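Forum > Home and Kitchen > Cookware
Thread: Lid or no lid for cooking rice in a small metal pot?
Page 1 of 2

mintkettle
Posted July 24, 2021
Member, 1397 posts

Hello everybody. I have moved to a small apartment in Lerkby and I left my rice cooker with my sister. Now I cook rice in a small pot on the electric stove, and I have a problem which I would like to describe carefully.

I wash the rice until the water is almost clear. I put it in the pot with cold water, a little more water than rice. When it boils I turn the stove down to 2 (the scale goes to 9) and put the lid on. After some minutes the water comes up under the lid and runs down the side. If I take the lid off, it stops, but then the top of the rice is hard and the bottom is soft. My neighbor says I must never open the lid. My mother always left it a bit open. Who is right?

The rice is Rungrueang jasmine, the 2 kilo bag.
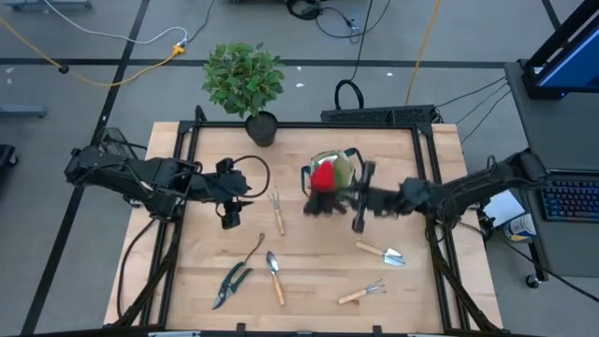
I tried also to add a spoon of oil to the water, as one blog suggested. It made less foam, but the rice had a taste that I do not like, and the washing up was worse. So I would prefer an answer without oil.

Thank you in advance, and sorry for my long message.

----------

oldstove_haddale
Your neighbor is right. Lid closed from the moment it simmers until you eat. The steam is what cooks the top layer. If it boils over, your heat is too high, end of story.

----------

tuesdaysoup
Quote: "If it boils over, your heat is too high, end of story."

Not end of story for me. On my stove the lowest setting still boils over in a small pot. Electric plates stay hot a long time after you turn them down. Use two plates. Bring to a boil on one, and have the other one already on low. Then you move the pot over and put the lid on. I have done it like this since I was a student.

Also, how full is your pot? Rice gets much bigger. If dry rice and water together come over the halfway mark, you will get foam no matter what.

----------

mintkettle
It is more than half, yes. I did not think about this. I cook for two days at once, so I fill it quite a lot. Moving to a second plate is a good idea, I have only two plates but I can wait with the vegetables.

----------

pernilla_b
I cook like your mother. Lid a bit open for the first part, when there is still water to see on top. When the water is gone from the surface and you see small holes in the rice, close the lid completely, turn off the stove and do not touch it. The plate stays warm and does the rest. I have a Rivero pot with a small hole in the lid and with that one I can leave it closed all the time.

----------

oldstove_haddale
With the lid open you lose water and then you never know how much you need. One day it is right and the next day it is dry. People who do this have cooked in the same pot for thirty years, so for them it works. A beginner should keep it closed.

----------

pernilla_b
I was a beginner also when I learned it. You just add a small splash more water. I do not see why it must be so strict, it is rice.

----------

oldstove_haddale
It is strict if you want the same result every time. But fine.

----------

gravel_and_thyme
May I ask about the washing? I read that jasmine should be washed only two or three times, otherwise it loses the smell. Mintkettle washes until it is clear, which takes me 7 changes of water at least. Is this really necessary?

----------

tuesdaysoup
For foam it helps to wash well, because the foam is starch. For the smell I never noticed a difference. Maybe my nose is not so good.

----------

mintkettle
I wrote "almost clear", but it is true that I wash many times. I will not wash less now, because then I change two things at once and do not know which one helped.

----------

mintkettle
I come back with a report. I cooked half the amount, started on the big plate and moved to the small plate on 2, lid closed. Nothing ran over. The rice on top was soft and the bottom was a little bit sticky, but it came off with a wooden spoon after I let it stand.

Then I tried the way of pernilla_b with the same amount. It was also good, a bit drier, and I think I prefer it for fried rice the day after. For normal dinner I will use the closed lid.

In August my sister comes to visit and maybe she brings the rice cooker back, but I am not sure that I need it.

----------

pernilla_b
Good! For fried rice spread it on a plate to cool before you put it in the fridge. It does not clump so much then.

----------

gravel_and_thyme
Does anybody know if the two plate method works also for brown rice? Mine takes forever and the bottom burns.

----------

tuesdaysoup
Yes, but you need more water and more patience. I soak it first, in the morning before work.

Next page >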